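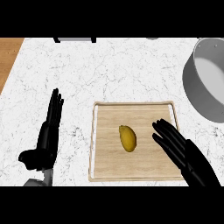 Two hands, one simulator

Anahera Faulkner started on the hands before she had arms to put them on. The pair now runs in simulation on a desktop machine at Skatomeck, the shared workshop where she rents a bench, while the hardware sits in parts on a shelf behind it.

"The finger links were printed first," she says. "Then I found I had no safe way to test the control code. A bad command on real tendons costs you an evening of restringing."

So she built a kitchen in software. The test counter is white marble with a wooden cutting board, a gray pot to the right of it and one small yellow fruit on the board. The hands are matte black in the model and start on either side of the board. The task is for the right hand to pick up the fruit and pass it to the left.

Keegan Dunstan, who wrote the contact settings, picked the fruit. "A cube is too easy. You get flat faces and the grip looks better than it is. An oval rolls if one finger lands early."

Early finger contact has been the main fault. In the last batch of 26 runs, the thumb closed late in most of the failures. Dunstan traced it to a joint limit entered in degrees where the file expected radians. Faulkner had spent three evenings adjusting friction before he found it.

The board's raised rim caused a separate problem. "I had it as a solid block with a flat top," Faulkner says. "The fruit rolled straight off. With the rim modeled, it stops at the edge, and then the fingers have to clear the rim to get at it."

The two disagree about the wrists. Dunstan wants a third axis on each. Faulkner wants to keep the present design until a real hand has closed on something.

"Every axis is another motor and another cable through the forearm," she says. "I'm out of room in there."

She plans to string the left hand in July, starting with the index finger.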